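Debugging a Delivery Robot That Stops for Cracks

Skandeck is our sidewalk courier, and in May it stopped dead in the simulator 15 times in one afternoon. The log said "drop ahead, holding." There was no drop ahead. It was holding anyway, with great dignity.

Before you touch the planner, find out what the depth check is afraid of. Load the downtown map and turn off pedestrians. Run the replay tool from scenario 527 and step forward until the hold flag goes up. Then pull the camera view and look for anything dark and flat in the ground.

Three views from the downtown map:

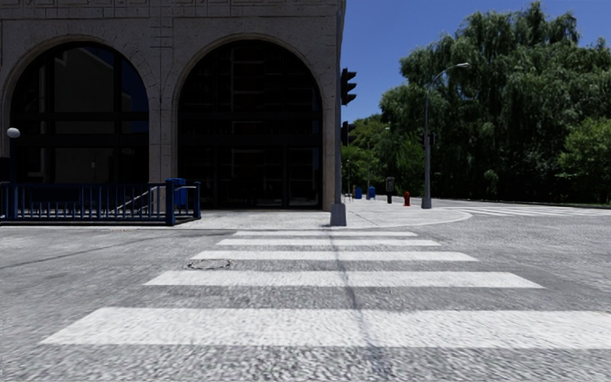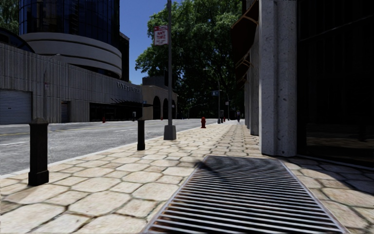
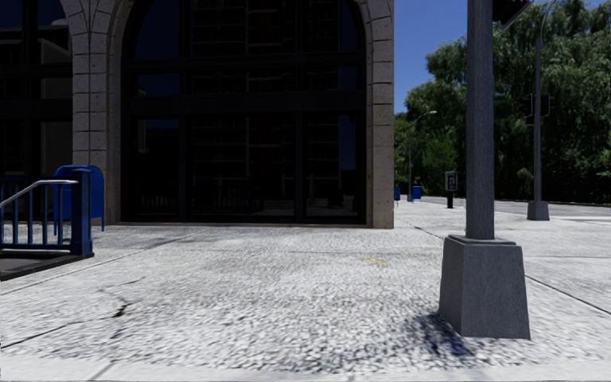
Next, open the Venau config and find drop_confidence. Ours had been set to 6 by Toivo Lehtinen, who was tuning for loading docks at the time and has apologized in the commit history. At that value a dark patch counts as a hole until proven innocent.

Do not fix this by switching the check off. We tried that, and Skandeck rolled down a flight of steps at full speed with a simulated lasagna on board.

Instead, require the depth sensor to agree with the camera before a hold is raised. Set confirm_source to both, save, and rerun the scenario. If the flag still goes up, check that the sensor clocks match - ours didn't.

Last, run the full set with real drops put back in. All 455 scenarios have to pass, stairwells included. The street trial is in July, and the lasagna will be real.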